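생활기록 > 습도·빨래 > 1월
공유 4 · 댓글 2

1월, 아침 여섯 시 반. 북쪽 방 창틀 아래에 또 물이 고여 있었다. 마른 행주로 닦고 행주 무게를 닦기 전과 후로 쟀다가 차이가 너무 작아서 기록은 하지 않았다. 주방 저울이 1그램 단위라 그 이하는 의미가 없다. 유리 하단의 결로 띠는 어제보다 좁다. 어젯밤에는 빨래를 널지 않았다. 하루치로 인과를 말할 수는 없고, 바깥 기온도 어제보다 높았다.

Fallport로 이사한 뒤로 겨울마다 같은 문제를 적고 있다. 집은 Dalgleish 골목의 북향이고, 바다 쪽에서 오는 공기는 차가운 대신 이미 습하다. 상대습도만 보면 바깥이 안보다 늘 높게 나오므로 창을 열면 손해처럼 보인다. 절대습도로 환산하면 반대다. 섭씨 5도에서 90퍼센트인 공기 1세제곱미터에 든 수증기는 6그램을 조금 넘고, 20도에서 60퍼센트인 실내 공기에는 10그램이 조금 넘게 들어 있다. 창을 열면 물이 나간다. 난방비도 같이 나간다. 이 두 항목의 교환비를 정하는 것이 올겨울 일기의 사실상 유일한 주제가 되었다.

오전에 저울을 다시 영점 조정하고 빨래를 했다. 모직 양말이 섞여 있어서 세탁기를 울 코스로 돌렸고, 탈수는 400 rpm이다. 일반 코스보다 느린 회전이라 섬유에 물이 많이 남는다. 꺼낸 직후의 무게가 바구니를 빼고 1,507그램. 3시간 뒤에 같은 저울로 다시 쟀더니 321그램이 줄어 있었다. 남은 무게는 1,186그램이다. 건조 상태의 무게를 이번에도 재지 않고 세탁기에 넣어 버려서 함수율은 계산할 수 없다. 지난번 일기에도 같은 실수가 적혀 있다.

321그램이라는 값은 작아 보이지만 방의 부피로 나누면 그렇지 않다. 북쪽 방은 30세제곱미터가 안 된다. 완전히 밀폐되어 있다면 세제곱미터당 10그램이 넘게 더해지는 셈이고, 20도의 공기는 포화 상태에서도 17그램 남짓밖에 담지 못한다. 시작이 60퍼센트였으니 중간에 포화에 도달해야 한다. 그런데 습도계는 78에서 멈췄다. 차이는 문틈으로 빠진 양, 벽지와 침구가 흡수한 양, 유리에 맺힌 양의 합이다. 세 항목 각각의 비율은 모른다. 벽지가 가져간 몫이 제일 신경 쓰인다. 밤에 난방이 꺼지면 그 물이 구석에 머문다.

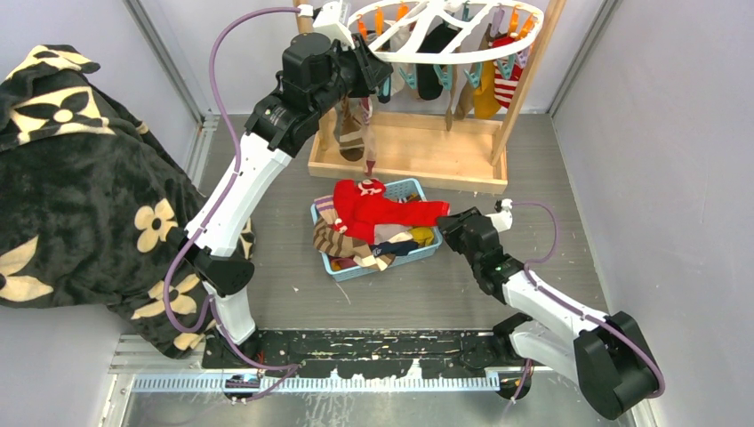 Fadime Akyol은 오후에 보낸 쪽지에서 계산의 전제가 틀렸다고 했다. 습도계 하나를 방 가운데 두고 방 전체의 값으로 쓰면 안 되고, 외벽 구석과 가운데의 차이가 10퍼센트포인트를 넘는 날이 흔하다는 것이다. 구석의 표면 온도를 먼저 재고, 그 온도에서 상대습도를 다시 환산해야 곰팡이 이야기를 할 수 있다고도 적었다. 끝에는 공기 온도만 적힌 습도 기록은 자기에게 보내지 말아 달라는 문장이 붙어 있었다.

맞는 지적이다. 방 가운데의 20도, 60퍼센트 공기는 이슬점이 12도다. 구석 벽면이 12도 아래로 내려가면 물이 맺히고, 맺히지 않더라도 15도 정도의 표면 바로 앞에서는 상대습도가 80을 넘는다. 곰팡이는 물방울까지 필요로 하지 않는다. 지금까지의 기록은 유리의 결로에만 맞춰져 있었고, 유리는 닦으면 끝나는 재료다. 표면 온도를 잴 도구가 없어서 적외선 온도계를 빌리기로 했다. 유광 벽지나 유리에서는 방사율 때문에 값이 흔들리므로 종이테이프를 한 조각 붙이고 그 위를 잴 것.

습도계에 대해서도 적어 둔다. 지금 쓰는 것은 Wamley에서 나온 탁상형이고, 두 해 전에 소금으로 보정했다. 방법은 단순하다. 병뚜껑에 소금을 담고 물을 몇 방울 떨어뜨려 질척하게 만든 다음 습도계와 함께 밀폐 봉투에 넣는다. 소금이 다 녹으면 안 된다. 포화 염화나트륨 용액 위의 공기는 실온에서 75퍼센트로 유지된다. 하룻밤 뒤 표시값과 75의 차이가 오차다. 두 해 전에는 2가 높았다. 오늘 봉투에 다시 넣었으니 내일 아침까지 방의 습도 기록이 빈다. 예비 습도계를 사면 해결되지만, 둘의 값이 다를 때 어느 쪽을 믿을지가 새 문제가 된다.

점심 이후에는 제습기를 시험했다. Edon이라는 이름이 붙은 압축기식 소형이다. 압축기식은 증발기 표면을 이슬점 아래로 식혀서 물을 떨어뜨리는 구조라, 방이 차가우면 효율이 급히 떨어진다. 실내가 14도인 이른 아침에는 증발기에 성에가 끼고, 성에를 녹이는 동안에는 송풍만 돈다. 20도에서는 물통에 물이 꾸준히 찬다. 같은 전력을 쓰고도 얻는 물의 양이 시간대에 따라 다르므로 예약은 새벽에서 정오로 옮긴다. 배출되는 열은 방에 남는다. 물이 응축하면서 내놓는 잠열까지 더해지므로, 제습기는 소비 전력보다 조금 많은 열을 내는 난방기로 계산해도 된다. 이 항을 넣으면 창을 여는 쪽과의 비교가 달라진다.
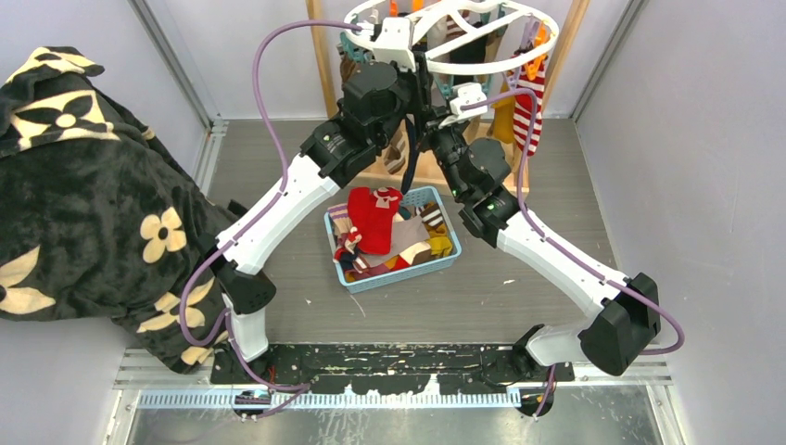
다만 물통의 무게와 빨래의 무게 감소가 일치한 적은 한 번도 없다. 물통 쪽이 많은 날은 벽과 침구가 내놓은 물이 섞인 것이고, 적은 날은 틈새로 나간 것이다. 문을 닫고 문 아래에 수건을 말아 댄 날에는 두 값이 가까워졌다. 이 조건을 기본으로 삼을지 고민했지만, 사람이 드나드는 방에서 유지되는 조건이 아니다. 사람도 수증기를 낸다. 앉아서 일하는 한 사람이 시간당 40그램 안팎이라는 값을 오래된 설비 책에서 베껴 두었는데, 그대로 쓰면 오후 내내 방에 있은 날은 내 몫이 빨래의 절반에 가깝다. 오늘은 널어 둔 동안 방에 없었다.

환기는 길게 조금 여는 방식과 짧게 활짝 여는 방식을 번갈아 시험하는 중이다. 조금 열어 두면 창 주변의 벽이 식고, 닫은 뒤에 그 자리가 제일 먼저 젖는다. 활짝 열고 5분이면 공기는 거의 바뀌지만 벽의 열은 별로 빠지지 않는다. 벽의 열용량이 공기보다 훨씬 크기 때문이다. 닫고 나서 실내 온도가 돌아오는 데 걸린 시간은 첫 회에 9분, 둘째 회에 11분이었다. 습도는 닫은 직후 45까지 떨어졌다가 반 시간 만에 54로 올라왔다. 공기는 말랐고 섬유와 벽지는 마르지 않았다는 뜻이다. 그러므로 한 번 길게 하는 것보다 간격을 두고 여러 번 하는 편이 낫다는 결론인데, 이것은 집에 있는 날에만 가능하다. (둘째 회 측정은 습도계를 봉투에 넣기 직전이라 마지막 값을 서둘러 읽었다. 54인지 55인지 자신이 없다.)
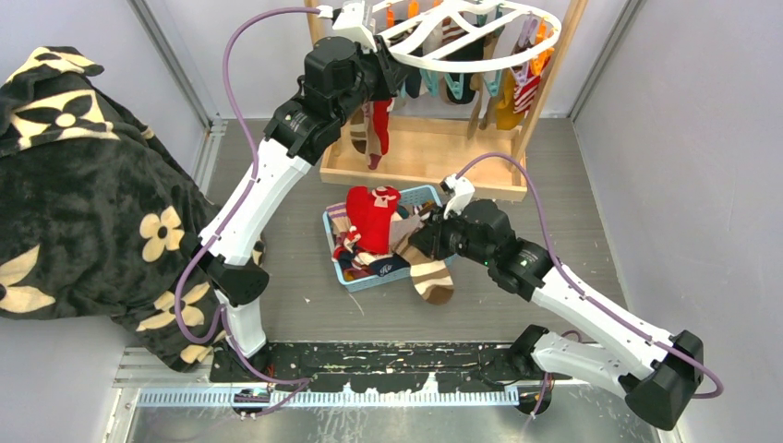

건조 속도를 결정하는 것은 표면적, 표면 위의 풍속, 그리고 섬유 표면과 공기 사이의 수증기압 차이다. 방 온도를 2도 올리는 것보다 선풍기를 약하게 트는 쪽이 싸게 먹힌다. 섬유 바로 옆의 포화된 공기층을 밀어내기만 하면 되므로 강풍은 필요 없다. 배치도 값에 들어간다. 양말처럼 작은 것은 건조봉에 겹쳐 거느니 사진에 있는 흰색 원형 걸이에 나눠 물리는 편이 사방에서 바람을 받고, 하늘색 플라스틱 바구니처럼 바닥에 놓는 물건에는 젖은 것을 오래 담아 두지 않는 것이 좋다. 바구니 안의 공기는 금방 포화되고 증발은 거의 멈춘다. 작년에 젖은 수건을 오후 내내 통에 담아 두고 무게를 쟀을 때 감소량이 저울 오차 안에 들어왔다. 널 때의 간격은 손가락 두 마디를 기준으로 하고 있다. 더 벌리면 좋겠지만 걸 자리가 모자란다.

모직과 면은 나눠서 재야 한다는 것도 다시 적는다. 모직은 자기 무게의 3분의 1 가까이 수분을 흡수해도 손에 젖은 느낌이 없다. 손으로 만져서 말랐다고 판단하고 서랍에 넣으면 서랍 안의 습도가 오른다. 면은 반대로 손에 먼저 느껴진다. 발목의 고무단은 본체가 마른 뒤에도 한참 남는데, 두께가 두 배이고 조직이 촘촘해서다. 고무단을 아래로 걸면 물이 그쪽으로 내려가 더 늦어지고, 위로 걸면 집게 자국이 남는다. 나는 위로 건다. Wilma Guthrie는 발끝을 집는 쪽이고, 고무가 늘어나는 것보다 늦게 마르는 편이 낫다는 의견이다. 탈수가 충분한 코스였다면 둘의 차이는 크지 않았을 것 같다. 400 rpm에서는 차이가 난다.

집게에 눌린 부분이 항상 제일 늦게 마른다. 폭이 넓은 집게일수록 가려지는 면적이 커지고, 스프링이 강하면 섬유가 압축되어 모세관에 물이 붙잡힌다. 다 마른 것 같은 양말을 걷기 전에 집게 자리를 한 번 옮겨 집고 한 시간을 더 두는 것으로 대응하고 있다. 번거로워서 절반쯤은 건너뛴다. 플라스틱 집게는 실내에서는 오래가지만 남쪽 창가에 두면 자외선으로 약해진다. 작년 여름에 부러진 것들은 모두 창가 쪽이었다. 부러지는 위치는 스프링이 걸리는 홈이었다. 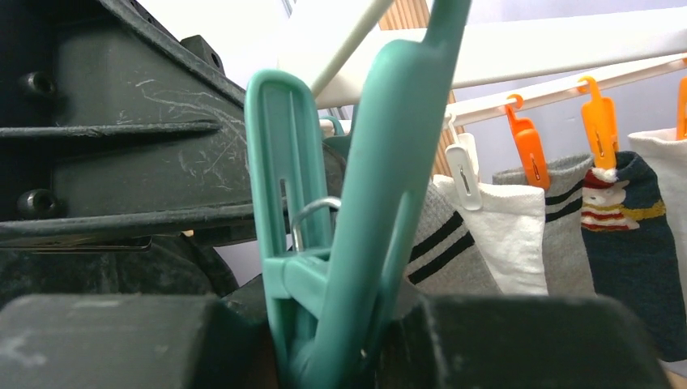

청록색 플라스틱 빨래집게.

저녁 일곱 시. 빨래를 다시 쟀어야 하는데 면 쪽 일부를 이미 걷어 버려서 총량 비교가 되지 않는다. 남은 모직만 따로 재서 표의 맨 아래 줄에 적고 비고란에 '면 제외'라고 썼다. 다음부터는 걷기 전에 저울을 켤 것. 저울 건전지 표시가 한 칸이다.

전기 요금 쪽 계산은 아직 미완성이다. 제습기 소비 전력은 명판 값이고 실측이 아니다. 콘센트형 전력계를 끼우면 되지만 지금은 냉장고에 물려 있고, 냉장고 기록을 한 달 채우기 전에는 빼지 않기로 했다. 그때까지 명판 값으로 적되 연필로 적는다. 난방 쪽은 가스 검침 값을 환기한 날과 하지 않은 날로 나누어 비교하고 있는데, 바깥 기온 차이가 더 큰 변수라 지금 표본으로는 아무것도 구분되지 않는다. 난방도일로 나눠 보면 분산이 줄겠지만 항구 쪽 관측소의 값을 이 골목에 그대로 써도 되는지가 불분명하다. 바람이 다르다.

내일 할 것.
- 봉투에서 습도계를 꺼내 75와의 차이를 적기
- 북동쪽 구석, 바닥에서 한 뼘 높이에 종이테이프 붙이기
- 세탁 전에 마른 무게 재기 (세탁기 뚜껑에 쪽지 붙여 둠)
- 제습기 예약을 정오로 변경
- 문 아래 수건은 빼고 측정

밤 열 시 이십 분, 북쪽 방 16도. 습도 기록 없음. 유리 하단은 아직 말라 있고 왼쪽 모서리에만 김이 서렸다. 선풍기는 약으로 두고 문은 반쯤 열었다.

태그: 결로, 절대습도, 실내건조, 제습기
공감 11 · 댓글 2 · 인쇄

맨 위로 | 글쓴이에게 쪽지 보내기 | 무단 전재를 금합니다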